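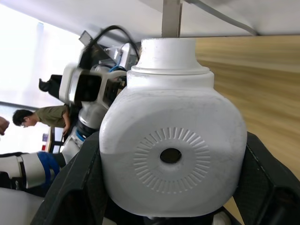 the white container, scuffs and all 🤍

OK so I have been putting off the bench clear-out since January and today I finally started, and I'm having the best time, so you're all getting a thread.

First up is the container in the photo. Rounded, squarish, matte white, a bit smudged. I love it so much. Look at the little sunburst on the face! There's a small dark hole right in the middle and a ring of raised ridges fanning out from it. Somebody sat down and decided to mold that.

And the neck goes up in two steps, the top one slightly narrower than the one under it. I have a real weakness for a stepped neck. Mamta Semwal, if you're reading this, you started it with the oil cans.

I picked this one up in a mixed box at the Westberg swap. The whole box cost me 3 bucks and I only wanted it for the jar lids. The lids were junk. Everything else in there was great.

The plan for the clear-out, which I'm writing down so I have to stick to it: every white plastic thing comes off the shelves, gets looked at properly, gets a wipe, and goes back with its own kind. Whatever I haven't touched in two years leaves the house.

(The two year rule is Apinya's. She's much stricter than me and her shelves look amazing.)

For cleaning I use warm water, a drop of dish soap and an old T-shirt. For gray smudges I go over them with a bit of baking soda paste on a fingertip, small circles, then rinse. Don't use the rough side of a sponge on a matte finish! You get a shiny patch and you can't undo it. Ask me about my bathroom caddy.

If a smudge won't budge I have some 400 grit paper for wet sanding, but that's for parts I'm going to paint. Scuffs on an old piece I leave alone. They're fine. I like them.

For ridges like the sunburst ones, a soft toothbrush, dry first so the dust lifts out, and then damp. If you go in damp first you make mud and spend the rest of the evening with a toothpick.

Progress report, 4 pm: the lower shelf is done and I found the funnel I accused Elikem Zakaria of borrowing. Sorry, Elikem. It was inside a bigger funnel.

Someone asked what I put the clean stuff down on. Bare wood, always. White plastic on pale wood grain looks so good, and you can see every speck you missed. A dark towel sheds on everything, and I've quit using them.

Sorting groups so far: round things with necks, flat things with holes, lids with no home, and a pile I'm calling "Pantelis will know." He has identified every mystery part I've ever sent him, usually before I've put my phone down.

I'm also labeling as I go this time. Masking tape on the bottom, pencil, what it is and where it came from. Last year I used marker straight on the plastic and I regret that a lot.

Shelf two was mostly plumbing bits and one entire drawer of Cordier catalogs, which I then sat on the floor and read for an hour. Great drawings in those. Lost the light completely. No regrets.

Selorm Yakubu wants to know if the white container is going in the leaving pile. Selorm. No. It's getting the spot by the window at the end of the top shelf, face out so the sunburst shows.

Final tally, and I did count this time: 19 pieces cleaned and labeled, one grocery bag of orphan lids headed out the door, and a clear stretch of shelf as long as my arm. I keep walking back in to look at it.

Tomorrow is the top shelf, which is all the tall stuff and (I think) the missing half of the salad spinner. If you've got a molded detail you love on something totally ordinary, please post it under this one. Bottle bottoms, caps, vent covers, I want to see all of them!

Oh, and a few of you asked about the tape. Plain masking tape, the wide kind, the cheapest roll in the store. Tear it, don't cut it, the ragged end is easier to peel up later.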